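I have now read the Fluditent release notes twice and I still can't tell what "scene-aware grasp planning" means in version 6. My suspicion is that it means the old planner with a bigger config file.

We moved the two-arm cell over to it in March. Lok-yiu Tsao did the port from Grorkus, which was ugly but at least logged every decision it made. The new one gives you a confidence score and a cheerful green tick. I went back through 328 runs where the tick was green, and in plenty of them the score barely shifted between a clean approach and one where a finger was heading for the wire. If a number doesn't move when things get worse, I don't see why I should be plotting it.

The job is goblets and a chrome stand, and I'd argue it's a fair test. Clear plastic and shiny curved wire are both horrible for perception, and plenty of real kitchens have both. 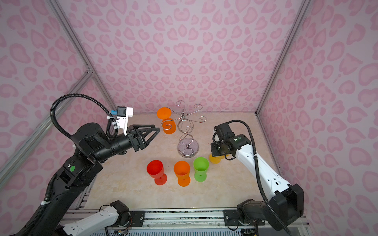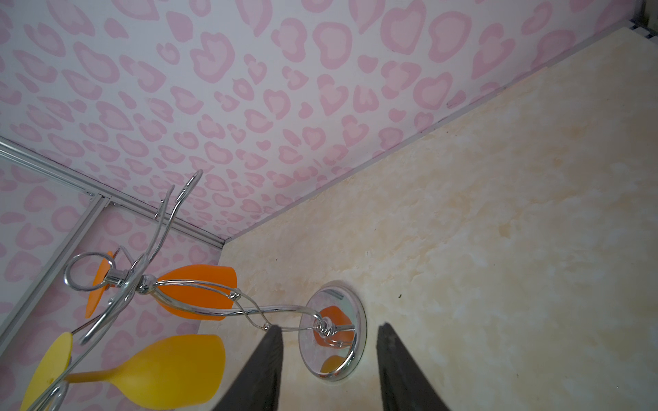
The same stand comes up in both, and the base is what bothers me most. It picks up the colour of the goblets, and our segmentation model is quite happy to call an orange smear in a mirror a goblet. Retraining on another 3,000 labelled views was the vendor's answer. Maybe. I'd sooner have the wrist view and the fixed view disagree out loud and make the planner wait until they've sorted it out. Grorkus could do that with a few lines of script. In Fluditent I can't even find where the two estimates get merged.

Georges Zoubi read a draft of this and thinks I'm being unfair. His view is that I'm blaming the planner for what is really a calibration problem, that a few millimetres of error between wrist and fixed camera would give me exactly the flat scores I'm complaining about, and that I should redo the hand-eye calibration before I publish anything rude.

Fine, I'll redo it. But if calibration is off by that much, I'd like the software to say so, and it has had 1,000 chances since the port. The old logs are staying on the disk until it does.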